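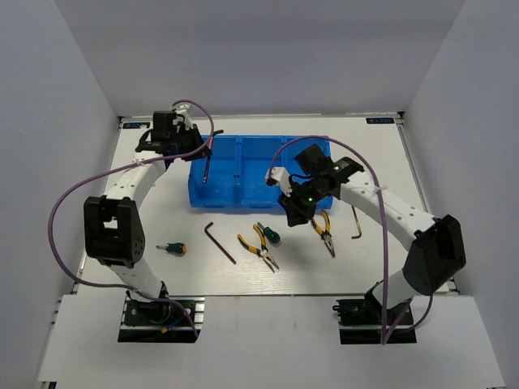 One reader wrote in to say that hex keys are the first thing to go missing in any house, and could we please start with those. Gladly!

Sorting small hand tools: your questions

Do hex keys need a compartment of their own?
Yes, yes, yes! They slide under everything else and you only find them again when you've bought another set. Even three or four loose ones deserve their own space. If you have the flat-pack kind that come with every bookcase (we once tipped 64 out of a single drawer at Bondby), keep one of each size and pass the rest on.

Is a shallow bin better than a deep toolbox?
For pliers, small screwdrivers and hex keys we love a wide, shallow bin. You can see what you own at a glance, and you'll put things back when it only takes a second. Deep boxes are fine for hammers and saws.

How many compartments should I have?
Three is a lovely number to start with: keys in one, pliers in another, screwdrivers in the last. Our old Vukel tray had 8 and we spent more time wondering where things went than mending anything.

Should I empty everything out first?
Please do, it's the best bit! Spread the lot around the bin on a clear table, then pick up one tool at a time and drop it in with its own kind. A kitchen drawer takes nearly 5 minutes, a shed rather longer (bring tea).

My long hex keys won't lie flat. What now?
Try them corner to corner, with the short end against the side. If that fails, stand them in a jar next to the bin.

What about tools I can't name?
Keep them in a jam jar until September. Anything you haven't reached for by then can go to the Povis swap table, where somebody will be thrilled with it.

Can I put screws and nails in the same bin?
We wouldn't. They creep under the dividers and into the pliers. Lidded tubs are much kinder to your fingers.

How do I clean a plastic bin?
Warm water, a drop of washing-up liquid and an old toothbrush for the slots and ridges. Let it dry completely before the tools go back, or you'll be asking us about rust next!

Page last updated 25 May 2019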